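From the members' benches: chopsticks at home

Jonalyn Dizon has been a member at the Candholm workshop since it moved into the old print shop, and most of us know her from the laser cutter rota. For the past few months she has been doing less at Candholm and more in her own kitchen, where she and Precious Castillo are working on a project they call Gedari. It is a pair of hand-held grippers for recording small household jobs, so that a bench arm can later be trained to do the same jobs.

The idea started with the arm. Precious built it two winters ago from a kit of parts and a lot of reprinted brackets, and it could pick up a foam block and put it down again. Anything thinner than a marker pen defeated it. Programming each move by hand took whole evenings, and the results fell apart as soon as the object was turned a few degrees. Recording a person doing the job through the same sort of jaws the arm will use seemed a better way to spend the time.

They chose chopsticks as the first proper task. The job is to pick them up one at a time from a cloth and stand them in a basket. Chopsticks are cheap and easy to replace, and they roll, so the starting layout is never quite the same.
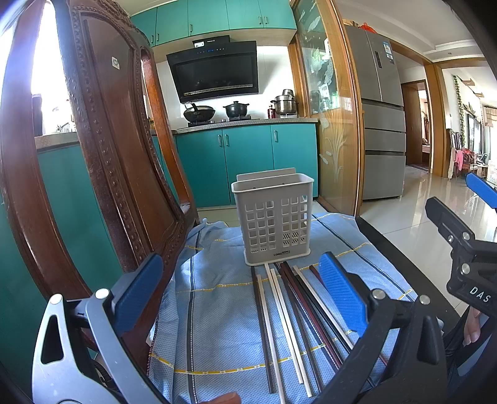 Chopsticks laid out in front of the basket, with the blue-padded jaws in position.

The pads have taken more work than anything else. The first set was smooth, and thin sticks slid round in the grip as they were lifted. The current ones are ribbed, and Jonalyn says the ribs need to run deeper at the tip. She has a new mould drawn up and hopes to cast it at Candholm in September, when the fume cupboard is back in use.

The cloth matters as well. On a bare table the lower edge of the jaw hits a hard surface before it has closed under the stick. A cloth gives a little. The drawback is that it creeps towards whoever is working, and it has to be pulled straight between runs.

So far they have 338 recordings they are happy with and want 700 before they train anything. A session lasts 80 minutes, after which Precious finds her wrist gets tired and the movements become untidy. Runs where a stick is dropped are kept in a separate folder. They haven't decided whether to use them.

Costs have been modest. The pivots and linkages came from Lumbao, who will sell in small numbers if you ring up, and the printed parts were made on our own machines. The one expensive mistake was a batch of bearings ordered in the wrong bore. There are 5 of these left in the spares drawer at Candholm if anyone can use them.

Jonalyn and Precious plan to bring both grippers and the arm to the Urkgate open evening, with the doors open from 6.30 pm. The arm will still be running its old foam block routine. Anyone who would like to try the grippers can have a go, and spare chopsticks of any size or colour would be welcome.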